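Teaching an Arm to Cook, One Recorded Attempt at a Time

The training set for Stidach, a household manipulation system under development at Wultier, held 2,186 attempts at the end of May. Each attempt is a single try at a single kitchen task, stored with joint positions, gripper commands and a short text instruction. Almost all of them were made in simulation.

An operator starts a session by loading a kitchen and an instruction such as "move the pot to the left of the stove." The operator then drives the simulated arm by hand with a tracked controller. The software logs every command along with the state of every object it touches. If the pot slides off the counter, the attempt is kept but tagged as a failure. Failures go into a separate pool, which the team uses to train the part of the system that judges its own progress.

Layouts come from a generator called Itemia. It sets the cabinet color, the wall finish, the type of stove and the placement of loose objects, within limits that keep the task possible. The current release has 182 layouts. An operator sees the same one no more than twice in a shift, a rule brought in after early recordings showed people repeating the same path from memory.

Pots have proved harder than boxes or bottles. The rim is thin, the wall is curved, and a grasp that holds at one angle slips at another. Operators are told to come in over the rim and correct the wrist before closing. The correction is part of what the system is supposed to learn, so it is not trimmed out afterward.

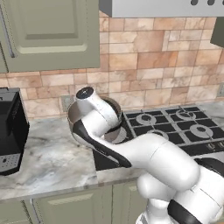 Nahuel Ojeda is not convinced that more attempts of this kind will help much. In his view the set is already heavy with clean approaches, and the next thousand should begin from bad positions: the wrist turned too far, the arm too low, the pot half behind something. A system that has only watched good starts, he argues, has no data on how to get back to one.

The numbers give him some support. In an internal test, Stidach finished 7 of 10 pot moves from a standard start and 2 of 10 from a disturbed one. The test was small, and the team plans to repeat it with more layouts before changing the recording schedule.

There is also the matter of contact. The simulator, Alarcón, treats metal cookware as perfectly rigid and uses one friction value for each surface. Operators say that objects feel slightly sticky at low speed. Randomizing friction between attempts hides part of the error, though it makes recordings slower and raises the failure rate.

For now, sessions run in the morning, and review starts at 2 p.m. A reviewer replays each attempt at double speed, checks the instruction against the final state and marks the moment of first contact. Attempts with no clear contact go back in the queue for a second reviewer.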